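Lukside发布Skilia室内隔断与饰面板系统

（Pustuvholm，2021年1月14日）建筑内装企业Lukside今日宣布，旗下Skilia室内隔断与饰面板系统正式面向商业及公共建筑项目供货。该系统适用于办公楼、诊所、学校及中小型展厅的新建与改造工程，首批订单自即日起受理，四月开始分批交付。

Skilia由Lukside设在Pustuvholm的产品部门主持研发。与公司此前的产品相比，新系统统一了墙面、转角与包封构件的连接方式，设计单位可在同一套节点图集内完成选型，施工单位亦可减少现场裁切。板材提供两种厚度，饰面以哑光为主，另设六种标准色供项目选用，特殊颜色可按批次定制。

Lukside总经理Dwayne Yazzie表示：“过去几年，我们从客户处听到最多的意见集中在收口与检修。墙面交付时平整，一旦需要打开检修管线，复原往往费时费力。Skilia的研发工作从这一问题入手，板块可单独拆卸，相邻板块无须松动。”

据介绍，该系统的首个整体应用项目为Park办公楼改造工程。工程涉及室内面积1132平方米，包括开放办公区、会议室及公共走道。改造期间大楼部分楼层保持使用，施工安排在夜间及节假日分段进行，板材按楼层编号后运抵现场，以缩短材料在走道内的堆放时间。

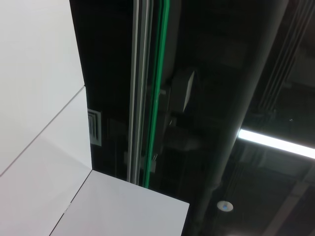

图：白色板面与转折处的细缝

Park项目设计负责人Anika Yazzie指出，该楼原有隔墙建于不同时期，墙体厚度及完成面标高不一，设计团队在方案阶段对各层进行了逐一测绘。“我们希望不同楼层之间保持一致的尺度与接缝位置，同时保留原有结构。新系统的转角构件允许一定范围内的调整，使这一要求得以落实。”

在供货与服务方面，Lukside将为签约客户提供节点图纸、样板及安装指导。施工单位首次采用Skilia时，可申请为期两天的安装培训，培训在Pustuvholm进行，亦可视项目规模安排于工地现场。受当前公共卫生形势影响，现场培训人数将按当地规定予以限制，相关课程同时提供线上版本。

系统配件与板材分开供应，项目竣工后如需更换个别板块，业主可凭订单编号单独订购。公司将对标准色板材保持长期库存，定制颜色的补货周期以合同约定为准。

Lukside同时宣布，原有隔断产品线将继续供应，现有客户的维修及补件服务不受影响。已签订合同但尚未开工的项目，可向所属区域的销售代表提出变更申请，由双方另行确认价格与交期。

关于Lukside
Lukside总部位于Pustuvholm，从事室内隔断、吊顶及饰面板的设计、生产与供应，客户包括建筑设计单位、总承包企业及物业管理机构。

媒体联系：Lukside企业传播部　|　© 2021 Lukside 版权所有　|　返回顶部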